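How a visitor map works

When people arrive in a town they don't know, they often pick up a visitor map at the station or the library. It is a drawing of the town as if you were looking straight down on it. It leaves out most things, such as parked cars and garden sheds, and keeps what a visitor needs: streets, footpaths, museums, toilets and bus stops.

We will use the town of Clorncombe for our examples. It has a castle, a river and a long main street called Ladefoged Street.

Squares and letters

Most visitor maps are covered by a grid. A grid is a set of straight lines that cross each other and make squares. Letters run along the top of the map and numbers run down the side. Each square is named by its letter and then its number.

The map of Clorncombe has 10 columns, A to J, and seven rows. The castle is in square C4. To find it, put one finger on the letter C and another on the number 4. Move the first finger down and the second finger across. They meet at the castle.

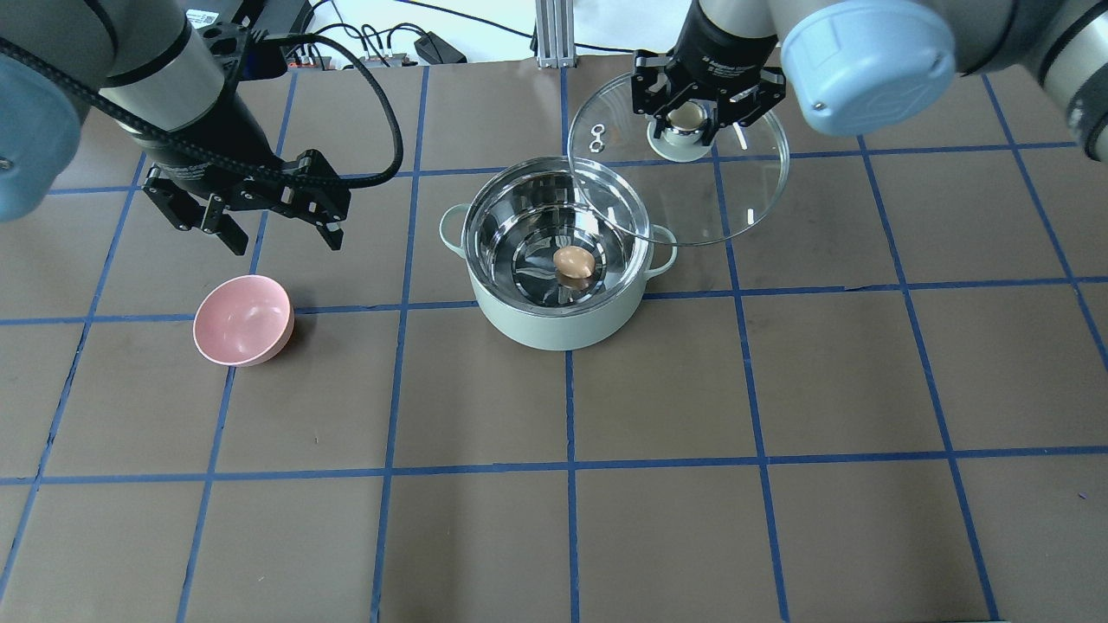 Grid lines in blue tape on a brown surface.

A grid square does not tell you exactly where something is. It tells you which small part of the map to search. A large park may cover several squares, and then the index will list all of them, or only the one with the main gate.

The index

The index is the list of names, usually on the back. It is in alphabetical order. Ladefoged Street is under L, and beside it is printed B2–F2, which means that the street starts in B2 and ends in F2.

Scale

A map is much smaller than the town. The scale tells you how much smaller. On the Clorncombe map, 1 centimetre stands for 100 metres of ground. If the station and the castle are 7 centimetres apart on paper, they are 700 metres apart in a straight line. The walk is longer, as streets bend and the river has to be crossed by a bridge. Kristine Abella, who draws the map, advises walkers to allow about 10 minutes.

Measure a bending route with a piece of string. Lay it along the streets, mark the end with your thumb, then hold it straight against a ruler. A piece 3 centimetres long means 300 metres. 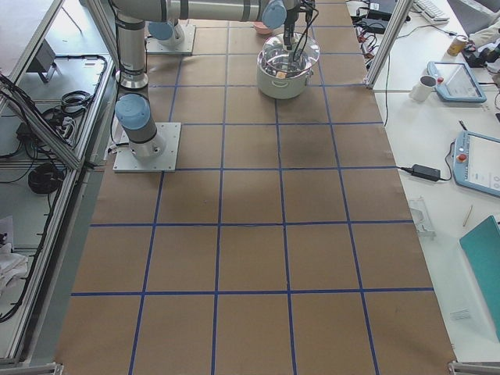 The key

Small pictures on a map are called symbols. The key is a box that explains them. A cup often means a café, and a letter P means a car park. Symbols are not the same on every map – always check the key first.

Which way is north?

An arrow marked N points north. On most maps north is at the top. Some maps on street signs are turned so that the top is whatever is in front of you. These are called heads-up maps.

Words to know

Grid: crossing lines that make squares.
Index: a list of names in alphabetical order.
Key: the box that explains the symbols.
Scale: how distances on the map compare with distances on the ground.

Text by Kenneth Belmonte

More explainers
Why some towns have walls
What is a twin town?
How brown road signs are chosen
Rulisside: a town with two stations
Jemcombe and its market square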